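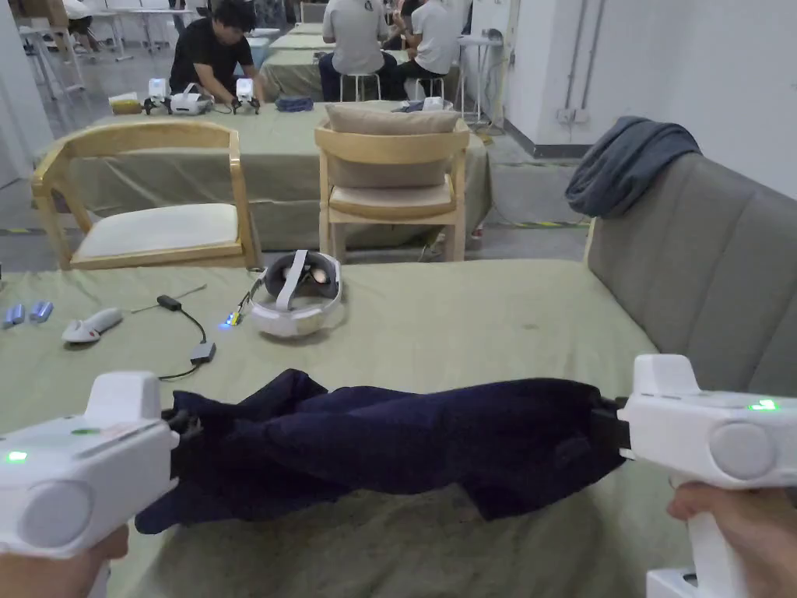 Neues aus der Nachbarschaft: Tauschregal und Waschküche

Liebe Bewohnerinnen und Bewohner vom Haus Vonholm,

seit Dezember haben wir im Erdgeschoss das Tauschregal, und ich möchte Ihnen kurz berichten, wie es damit geht. Im ersten Monat wurden sehr viele Sachen gebracht, vor allem Bücher und Kinderkleidung. Jetzt im Januar ist es ruhiger geworden. Frau Okabe aus dem dritten Stock ordnet das Regal jeden Donnerstag neu und bittet darum, dass Kleidung nur gewaschen und gefaltet hineingelegt wird. Schuhe bitte paarweise zusammenbinden, am besten mit den eigenen Schnürsenkeln.

Was nach vier Wochen keine neue Besitzerin oder keinen neuen Besitzer gefunden hat, bringen wir zum Sozialkaufhaus in Grumden. Dort nimmt man auch Geschirr und kleine Lampen an, aber keine Matratzen. Wer ein Auto hat und einmal mitfahren möchte, kann sich gern bei mir melden. Der Weg dauert mit dem Auto nicht lange, mit dem Bus muss man leider zweimal umsteigen.

Zur Waschküche gibt es auch eine Nachricht. Die Firma Vanags hat die zweite Maschine repariert, es war die Pumpe. Die Rechnung beträgt 979 Euro und wird aus der Rücklage bezahlt, für die einzelnen Wohnungen entstehen also keine Kosten. Der Techniker hat im Filter zwei Haarklammern und einen Schlüssel gefunden. Der Schlüssel ist klein und silbern - vielleicht von einem Fahrrad - und liegt bei mir zum Abholen bereit.

Der Waschplan hängt wieder an der Tür. Man darf sich für höchstens drei Stunden am Stück eintragen. Am Sonntag bleibt die Waschküche bis zum Mittag geschlossen, wie es in der Hausordnung steht. Bitte lassen Sie nach dem Waschen die Tür der Maschine ein wenig offen, sonst riecht es schnell nicht gut.

Im Frühling möchten wir einen Nachmittag zum Flicken und Nähen machen. Eine Nähmaschine ist vorhanden, eine andere könnten wir noch brauchen. Auch Knöpfe, Garn und Stoffreste sind willkommen. Einen Termin haben wir noch nicht, ich hänge ihn neben den Briefkästen auf.

Mit freundlichen Grüßen
Neelam Pant
30. Januar 2020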